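Sorting small electrical parts: bins, a tray and a sheet of paper

09/12/2023

12 comments | 31 shares

I have been putting off writing about layout, mainly from a suspicion that it only interests people who have already lost a screw. The recent kitting work has given me enough notes to be worth setting down, so this post deals with the table, the bins, the tray and the cabling on the parts. The electrical side of the boards can wait.

The kit in question goes by the name Hurthorpe. A Hurthorpe set consists of a round control board, two solenoids and the harness that joins them to everything else. The solenoids are the push-pull kind with a spring return. The boards have a hole in the centre and a row of connectors that do not forgive being put in the wrong way round. Each set is gathered in one place, checked against a sheet and then bagged. The order runs to 50 sets, which is small enough to do by hand and large enough for a bad layout to become tiresome by the second afternoon.

The previous arrangement used stacked drawers to one side. Drawers are good for storage and poor for kitting. The part wanted is always behind a closed front, and a solenoid with a flying lead will catch on the runner of the drawer above. I bent one connector latch that way in May and spent longer finding the replacement than I had spent on the whole set.

The current arrangement is four open yellow bins, two down each side, with a stainless steel tray between them. The bins are shallow, with a raised rim. Depth was the main thing I got wrong when I first ordered. Deep bins hold more, but parts with leads settle into a knot at the bottom, and pulling one out brings up three. In a shallow bin with only a few parts in it, the leads stay more or less where they fell. I now refill little and often. It costs a few extra trips to the shelf and saves a good deal of untangling.

The floor of a bin should be a colour that does not appear on the part. Yellow suits red boards well. It suits silver bodies and black leads well too. It would be a poor choice for anything with brass on it if the lighting were worse. Glossy plastic also throws back the overhead light, and a bright patch on the floor of the bin can hide a small part for a moment. A matte bin would be better. I have not found one in the right size at a price I would pay.

The tray is lined with white paper. There are two purposes. Bare steel reflects, and a dropped washer on a reflective surface has a twin that is easy to reach for. Paper also stops a board sliding when a connector is handled on it. I use ordinary office paper in a flat stack and take off the top sheet when it becomes marked. Flovholm sells a ribbed silicone liner for the same job. I tried it for a week. It grips well, but fine debris sits in the ribs and has to be brushed out, whereas paper can be lifted by its corners and tipped into the bin.

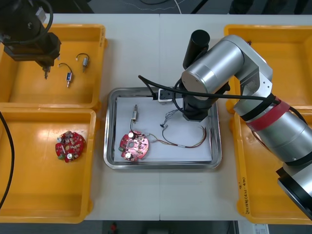
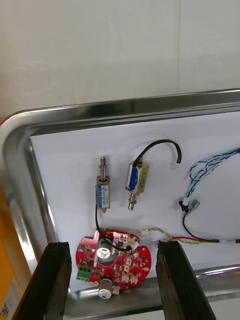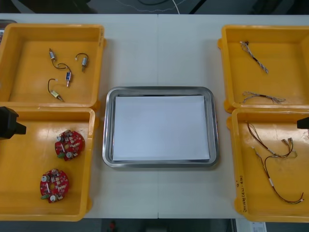
Steel tray with its white paper lining, common to all three.

The weak point remains the loose wire. A solenoid lead is thin, springy and keeps the bend it was packed with. Set down without thought, it will loop over the neighbouring part or come to rest across a board. The harness is worse, as it has several twisted pairs of different colours, each with its own idea of straight. I have tried three methods of control.

The first was a paper band around each lead. It worked and was slow. The second was a twist tie, which was quicker but left a kink close to the body of the solenoid, where I would least like one. The third, which I am keeping, is to leave the leads loose and put the parts down in a fixed order: board first, solenoids next, harness last. Removal is the same in reverse. With the harness on top, nothing has to be drawn out from beneath anything else.

Boards need more room than their diameter suggests. The capacitors stand proud of the surface, and two boards that overlap will rest on them. I keep very few in a bin at one time, laid flat, with clear space between. The reserve stays in its original packing on the shelf.

Labels are on the shelf and not on the bins. I had them on the bins at first, using a Naidoo label maker, and they were out of date within days. The shelf position changes less often. The part number for the board ends in 2522 and the one for the earlier revision differs only in the last digit, so the shelf label is printed large and the earlier revision has been moved to another room entirely.

As for time, a set took almost 56 seconds to lay out with the present arrangement when I last checked it with a stopwatch. I have no comparable figure for the drawers and will not guess at one. The remaining delay is mostly in the harness.

Two changes are planned. The first is a shallow lip along the front edge of the table to catch anything that rolls. The second is a smaller tray for spare connectors, which at present live in a jam jar and have to be poured out to be found. The Mumuvix catalogue has a steel one with the right footprint, although the rim looks high for picking up anything by its edge. I will measure before ordering this time.

Parts list and bin dimensions to follow when I have written them out properly.

12 comments
Share this post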